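**Speaker notes - "The person on the other side of the arm"**
Kylie Hoani, afternoon slot, 28 minutes plus questions

Slides 1-2. Thank the hosts. Quick hello from Clallstead, and from the turnaround crew at Fillena who let me talk about them.

Slide 3. Start with the tidy-up task. Rooms get turned over between guests, families leave games and toys everywhere, and we rehearse it all in simulation before an arm goes near a real room. Let people look for a few seconds before talking!

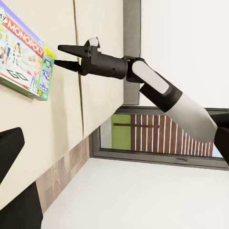
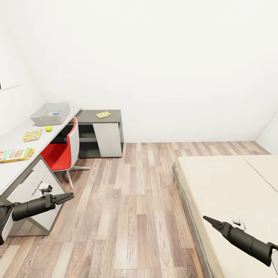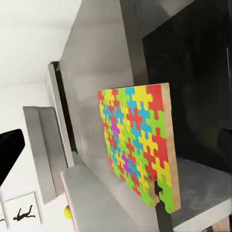 *Slide 3, three simulated views: the game box, the bedroom, the puzzle board.*

Slide 3, continued. Ask the room: which of these would you find hardest to put away? Most people say the box. Then point at the puzzle board and the open slot near the bottom. A person who cleans rooms sees that hole and thinks "missing piece, check under the bed." The arm has no opinion about it unless somebody gives it one. I love this slide, because it's where the crew took over the meeting. They had so much to say, and we had been asking them about drawer heights.

Slide 4. What the job was before (keep it short, two minutes max).
- Five people on a shift
- A paper sheet per room, initialed at the door
- Lost items in a bin by the back stairs, sorted whenever there was time

Slide 5. What it is now. Same five people - say this early, somebody always asks. The arms do picking up and putting on shelves. The crew does beds, bathrooms, anything breakable, and the final look. One person per shift sits at the Avetti console and takes over when an arm stops and asks for help. That seat rotates. It didn't at first, and that was our mistake: we trained one person, she was great at it, and within a month she was stuck in a chair and missed her colleagues. Own this one, don't rush it.

Slide 6. The number slide. In May we logged 1,236 pick-ups, and 63 of them needed a person to step in. Engineers in the audience will want to talk about the 63 as failures. Push back a little. The crew went through every one with us and sorted them into "arm was clumsy" and "arm didn't know what mattered." The second pile was bigger, and it's the fun one:
- games put away with parts still out on the desk
- a ball placed on a shelf where it rolled straight off
- a kid's drawing filed as paper trash (pause here, people groan)

Slide 7. What changed for people. Go slowly.
Backs and knees come up first in every conversation. Less bending, fewer trips down to floor level. Next is talk: with the arms working, two people often end up in a room together making the bed, and they like that. On the down side, the arms are slower than a good cleaner in a hurry, and waiting on one when you have rooms lined up is maddening. The crew asked for a "skip this, I'll do it" button. We built it. It gets used every day and I think that's terrific.

Slide 8. The Khasawneh rule. Named after our second site, where the crew wrote it on the whiteboard: whoever does the job signs off the rehearsal. So before a new task leaves simulation, two cleaners watch it run and can send it back. They've sent back plenty. (If time: story of the drawer that got shut on a game box. If not, skip to 9.)

Slide 9. Pay. Console hours are paid at a higher rate, agreed before we installed anything. If you take one thing home to your own workplace, please take that - have the pay talk first, while everyone is still friendly.

Slide 10. Open questions we're stuck on
- How long should an arm try before it asks?
- Who writes down the little rules people carry in their heads, and do they get paid for the writing?
- What do new hires learn first, the room or the console?

Leave slide 10 up for questions. Repeat each question into the mic. Water is on the left side of the lectern.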